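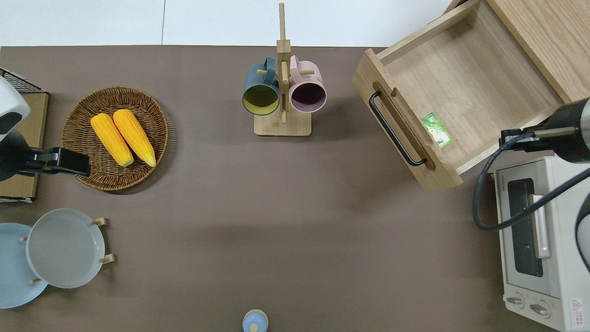
Ticket 3885: Mug tree leans with two mugs on it

Status: open
Site: Restadcombe, demo kitchen
Item: Diltier mug tree, light wood, square base
Opened: Mar 8, 2025

Reported problem
Post tilts once the teal mug and the pink mug are both hung. Reporter blames the base and wants a replacement.

Entry 1
Not convinced it's the base. Both mugs hang from the top pegs, so all the weight is up high. Asked for them to be moved down. Reply was that the lower pegs are "too tight." They fit the same handles in August, see ticket 1075.

Entry 2
Moved the mugs myself. Still leans, a little less. Put a level on the table and the table is off too, so I don't trust either reading.

Entry 3
Aveck support says to tighten the screw under the base and wait 6 hours. Wait for what? There's no glue in it. Tightened it anyway. It took a quarter turn.

Entry 4
Second complaint added to this ticket: wooden drawer next to the toaster oven "won't stay shut." Different problem, should be a different ticket. The drawer is empty apart from one green and white packet, so I doubt it's overloaded. Please refile.

Next step
Test the mug tree on a level surface before anyone orders a new one. Replacement not approved.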